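Kistix Cell Guide, Packing Hall
Section 4: Changing over from hand packing to the Kistix arm

Read this section before the first shift on which the arm runs. It covers the work of the bench packer and the line lead. Fault codes are in Section 7.

What changes at the bench

The arm takes over picking and placing. The packer checks the first items of each run, clears rejects and decides when the arm may restart. Lifting from the floor cage stays a two-person job. Breaks are taken at the same times as before, and the arm is paused for them.

4.1 Before the shift

1. Sign on at the bench panel with your own card. Do not use the card of the packer you are relieving.
2. Check that the gate is shut and the green lamp is lit.
3. Set the arm speed to 30 per cent for the first run of the day.
4. Open the Prandance job list and choose the job that matches the paper ticket. If the two differ, stop and call the line lead.

Note: Jobs taught before May have no close-view check. Ask Ngan-ling Hsu to add one.

4.2 Rehearsing a new item

Every new item is rehearsed in the Clandeck simulator before the arm handles it. Packers who used to do the item by hand should sit in, as they know where it slips or marks.

5. Load the item model and press Rehearse.
6. Watch one full pick at normal view. Press Hold if the path crosses the packer's side of the bench.
7. Switch to close view and step forward until the item fills the window. Compare the print with the sample card.
8. Look along the rim for gaps between the edge and the patterned surface.
9. Press Accept, or press Return and write the reason in the notes box. "Looks wrong" is not enough for the person correcting the model.

Caution: Accept releases the job to the real arm. Only a packer who has done the item by hand, or Beverley Sowerby, may press it.

4.3 Handing over

10. Pause the arm and wait for the amber lamp.
11. Tell the incoming packer which jobs were returned and which are waiting.
12. Enter any stoppage longer than 85 seconds in the log. Stoppages are not counted against the packer.

On Saturday the bench runs by hand, with the arm locked off. Kwok-wai Chuang keeps the key.
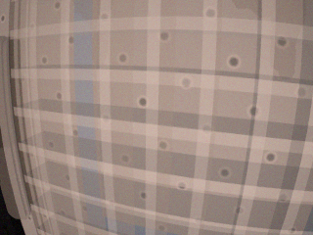

4.4 Going back to hand packing

13. Press Stop, turn the key to Off and remove it.
14. Fold down the front shelf until both catches click.
15. Call extension 430 to report that the bench is on hand packing.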